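Chapter 4
Showing the Robot a Task

In this chapter you will learn two ways to give a robot an example of a task. In the first way, the teacher holds the arm and moves it by hand. In the second way, the teacher sits apart from the arm and moves it by remote control. Both ways produce a recording, which we call a demonstration.

Our main case comes from the Clollamero repair course in Clidville, where old desktop computers are taken apart for their parts. Students there recorded 43 demonstrations in August. Each one was limited to 60 seconds, and nearly 12 were later removed from the set because the teacher had stopped in the middle to think.

A good teacher decides the path before the recording starts. Small corrections are allowed, but long pauses are copied by the robot together with the useful motion. Section 4.2 returns to this point.

Figures 4.1 and 4.2. The arm over an open desktop computer.

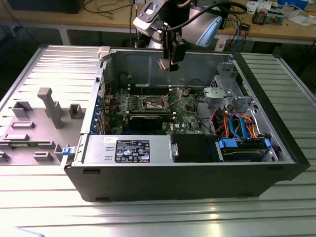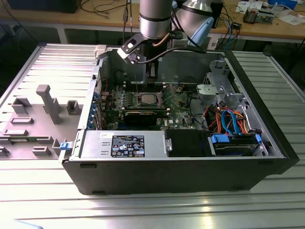 Review

Why should a teacher plan the path before recording a demonstration?

The robot learns from everything in the recording, so a pause or a wrong turn can become a part of what it repeats.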